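Plullton House, Dristdale — Decorative Scheme Inspection Checklist
Painted ceilings, murals and gilded plaster, ground floor and stair hall

Date of inspection: 1/14/21
Inspected by: Helju Vītola (surfaces), Quang Kiều (access and electrical)
Checked by: Eulalia Ojeda
Job reference: 2556

Ratings: A = sound, no action. B = minor, monitor. C = repair needed before cleaning starts. X = not inspected.

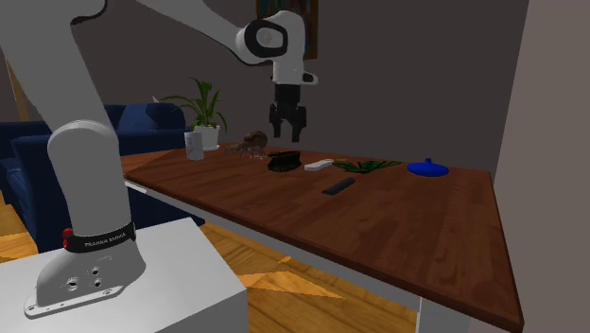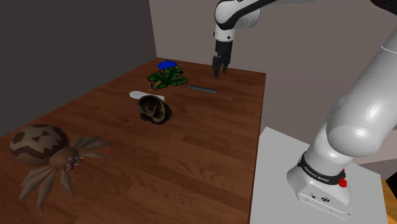
Both views: white robot arm over the wooden table.

1. ACCESS AND WORKING PLATFORMS

1.1 Tower scaffold tagged and in date — A
1.2 Platform boards level, no gaps at the cornice side — B
Comment: one board in the stair hall rocks under load. Wedge it or swap it. QK.
1.3 Clear distance between guardrail and painted surface at least 700 mm — A
1.4 Foam sleeves fitted to all tube ends facing the walls — C
Comment: sleeves missing on the north lift in the dining room. No one is to go up on that lift until they are fitted.
1.5 Floor protection taped to itself and not to the parquet — A

2. CEILING, DRAWING ROOM

2.1 Plaster keyed to laths (tap test, full area) — B
Comment: hollow sound over the bay window. Edge marked on the plan in blue. Compare with the outline drawn in May before deciding on injection.
2.2 Cracks wider than hairline — B
Comment: tell-tale 4 has not moved. Tell-tale 6 has come off and must be refixed before any reading is taken from it.
2.3 Flaking of distemper — C
Comment: flaking along the cornice return, worst next to the flue. Face up with tissue. Dry brushing is not allowed in this bay.
2.4 Oil gilding on ribs — A
2.5 Earlier overpaint — B
Comment: retouching to two of the cloud panels has darkened. Cosmetic only.

3. MURALS, DINING ROOM

3.1 Canvas bond to wall — C
Comment: blister on the lower left of the river panel, soft to light finger pressure. Zakharchenko's 1st report puts this down to the lead white adhesive failing. I would want the wall moisture checked first. HV.
3.2 Seams closed — A
3.3 Varnish bloom — B
Comment: light bloom on the two outer-wall panels.
3.4 Cleaning trial patches labelled and photographed — B
Comment: Grindent gel patch has no dwell time written on its label. Get this from the day sheet. If it can't be found, repeat the patch.
3.5 Mural behind the sideboard — X
Comment: sideboard not moved. Needs four people and a skate.

4. STENCILLED FRIEZE, STAIR HALL

4.1 Pattern complete — B
Comment: 88 repeats in the original layout, 61 still legible. The tracing held in the site office agrees with this.
4.2 Paint powdering (cotton swab test) — C
Comment: the red comes off on a dry swab. The green and the buff do not. Consolidate the red only, and test the consolidant for colour change on the short return by the service door.
4.3 Old wiring chased through the frieze — B
Comment: confirmed dead at the board. Leave in place. Pulling it would bring the filler with it. QK.

5. ENVIRONMENT, LIGHT AND FIRE

5.1 Loggers reading and synchronised — B
Comment: the Isah logger in the dining room is running slow against the other two. Reset the clock at the next download and note the offset.
5.2 Heating held at background level — A
5.3 Shutters closed when rooms are not being worked in — B
Comment: one leaf in the drawing room will not latch.
5.4 Task lights kept clear of painted surfaces — A
5.5 Solvents returned to the metal cabinet at end of shift — A
5.6 Used swabs in lidded metal bin, emptied daily — C
Comment: lid missing. Replace before solvent work starts again.
5.7 Extinguishers at both ends of the stair hall — A

ITEMS TO CLOSE BEFORE CLEANING STARTS
1.4 sleeves — Kiều
2.3 facing — Vītola
3.1 wall moisture readings, then adhesive — Vītola with Zakharchenko
4.2 consolidant test — Pin-yu Kwok
5.6 bin lid — Kiều

Item 3.5 stays at X and is carried to the next visit. The client has been told that the panel is left out of the present cleaning price.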